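홈 | 스레드 | 답글 | 미디어 | 프로필

Gallska 조립 2라인 자동화 전환 메모. 3월 착수분부터 정리. 스레드로 나눠 올림.

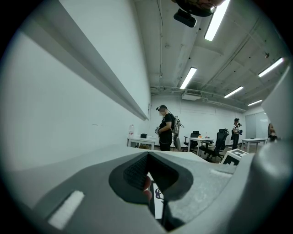

자동화가 들어오면 작업자 수가 줄어드는가?
우리 라인에서는 인원이 그대로고 직무 구성이 바뀌었다. 체결과 이송 공수가 빠지고, 시연 데이터 수집과 예외 처리 공수가 생겼다.

2/ 대상 공정은 소형 부품 집기와 트레이 적재. 3월 한 달간 수집한 시연은 2669건, 검수 통과는 1301건. 탈락 사유 1위는 파지 시작 시점 누락, 2위는 마커 인식 끊김.

3/ 통과율이 낮은 건 작업자 숙련도와 별 상관이 없었다. 적재를 오래 한 사람일수록 손이 빨라서 기록 주기를 앞지른다. Radomír Kadlec의 초기 시연이 대부분 이 사유로 탈락. 속도를 늦추라고 하니 본인은 동작이 어색해졌다고 함. 데이터상으로도 경로가 흔들린다.

4/ 그래서 속도 지시는 철회하고 기록 설정 쪽을 손봤다. 재수집 200건 기준으로 시작 시점 누락은 거의 사라짐. 마커 끊김은 미해결.

5/ 교대 규칙. 수집 작업은 연속 30분까지. 그 뒤에는 일반 공정으로 돌린다. 손목 부담 얘기가 먼저 나왔고, 집중력 저하는 로그에서 나중에 확인됐다.

6/ 직무 등급 문제. 수집 작업은 현재 임금표에 항목이 없다. 임시로 '검사 보조'에 넣었는데 Bukola Ibrahim이 이의를 제기했고 나도 같은 의견이다. 검사 보조는 판정 권한이 없고, 수집 담당은 자기 시연을 폐기할지 직접 판단한다. 별도 항목으로 올려둔 상태.

7/ 예외 처리 호출은 야간에 몰린다. 원인은 부품 로트 교체 시각. 설비 쪽을 의심하느라 이틀 썼다. 로트 교체를 주간으로 옮기는 안은 Pelletier 납품 일정에 걸려 보류.

8/ Rilia 공장에서 같은 공정을 준비 중이라 양식을 넘겼다. 탈락 사유 코드표는 그대로 써도 되고, 교대표는 현장 인원에 맞춰 다시 짜야 한다. 문의는 Lorenz Fankhauser에게.

9/ 다음 항목은 마커 재배치. 결과 나오면 이 아래에 붙임.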